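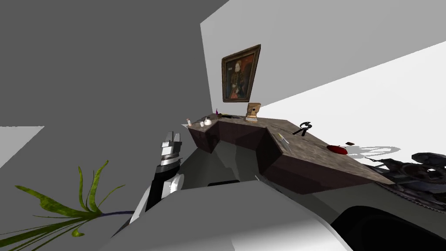 Re: camera tilt in the counter scenes, and the pick numbers

From: Chie Hamada
To: Dasulwood list
Date: Apr 2, 2020

Dwivedi wrote:
> I reran the counter set with the policy you posted in December and
> got a lower success rate than your table shows. Same weights, same
> object list. The only thing I changed was the camera, which I leveled
> before rendering. Are your numbers from the tilted views only? And
> does the arm start with the gripper open in every episode?

Yes to both. The table covers the tilted views only, and I should have put that in the caption. The whole view is rotated in those episodes, so the counter edge, the walls and the floor all come in at a slant. The gripper starts open and empty, pointing up toward the counter.

The training set has 3,530 episodes, all in simulation. I held out 269 for testing. Roll is drawn once per episode and stays fixed until the end. The policy never gets the roll angle as an input. It sees the image and the joint positions.

When I leveled the camera I saw a drop too. My guess is that level views are rare in training, because I drew the roll from two bands, one on each side of zero, and left out the middle. That was a mistake in the sampling script. The fix is one line and I have pushed it to the Akeck branch. Please pull before you run anything else.

On the objects: the kettle and the white cup next to it are on the short part of the counter, by the back wall, and I score them separately from what is on the long part. The red disc is the worst one in my runs. It lies flat near the far end, and the fingers tend to close above it. The black tool with the looped handles goes much better, I think because it stands up from the surface.

The portrait, the plant and the machinery past the end of the counter are distractors. They are never targets. If your config lists any of them as targets you have the old file from Pridedholm, and your rate will come out low for that reason alone.

Could you send me your seed list and the per-object counts? I would like to run 21 of your failed episodes at both camera settings before I change the table. Retraining with the full roll range is queued and I will post the weights here when it finishes.

Chie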